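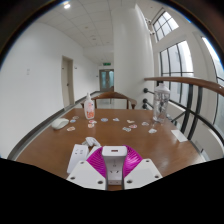
Tarico - inventario de la mesa de madera

LÉEME

Tarico es la lista de las cosas pequeñas que viven encima de una mesa. Empezó como una nota pegada en la nevera y ahora tiene versión, lo cual dice bastante de cómo pasamos los inviernos. La lista va por 328 entradas. La mayoría son pegatinas.

Mantiene el archivo Kumudini Liyanage. Las quejas sobre la ortografía van a ella; las quejas sobre el desorden, a quien haya dejado el objeto.

Contenido

objetos.csv: una línea por cosa, con nombre, color, categoría y fecha de la última discusión.
categorias.txt: las categorías vigentes. "Varios" se suprimió en febrero porque lo contenía casi todo.
pendientes.txt: no abrir con prisa.

Categoría 1: corriente

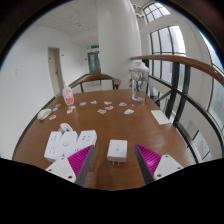

Los cargadores y las regletas se apuntan por separado aunque pasen la vida juntos. En la versión 1 iban en una sola línea, "cosas de enchufar", y no había manera de encontrar nada. El color ayuda poco: adaptador blanco, regleta blanca y cable blanco recogido con su clavija justo detrás, así que el campo "color" se rellena por disciplina. Para los adaptadores anotamos la forma (casi cuadrado, cantos redondeados) y el tipo de clavija. Un cable atado cuenta como una entrada. Suelto, también, pero con la nota "atar".

Categoría 2: pegatinas

Cada pegatina recortada lleva línea propia, salvo los grupitos que se quedan juntos, que se anotan como grupo. Se describen por el color dominante y, si hace falta, el segundo: "azul y blanca", "rojo y rosa, ovalada", "beige amarillenta". No se admite "la bonita". Hubo 20 entradas con ese nombre.

Categoría 3: lo demás

El ratón blanco y el bote transparente con dosificador siguen aquí mientras alguien propone una categoría que los reúna. Se ofreció "cosas que se aprietan" y se está estudiando.
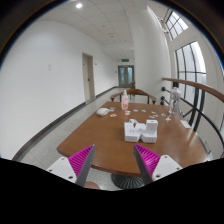 Cómo añadir un objeto

1. Buscar antes en objetos.csv. Sí, también si es una pegatina.
2. Ponerle un nombre de más de 2 palabras. "Cable blanco" ya está cogido.
3. Elegir categoría. Si no encaja en ninguna, dejarlo en pendientes.txt y avisar a Kumudini.
4. No mover las cosas para que la lista quede más bonita.

Limitaciones conocidas

El archivo no dice dónde está cada objeto, solo que existe. Las cajas del armario quedan fuera; para eso está Torkura, la otra lista, que lleva parada en la letra C desde que la empezamos. El campo "marca" es opcional y casi siempre está vacío.

Versión actual: 2. Revisión, los miércoles después de cenar.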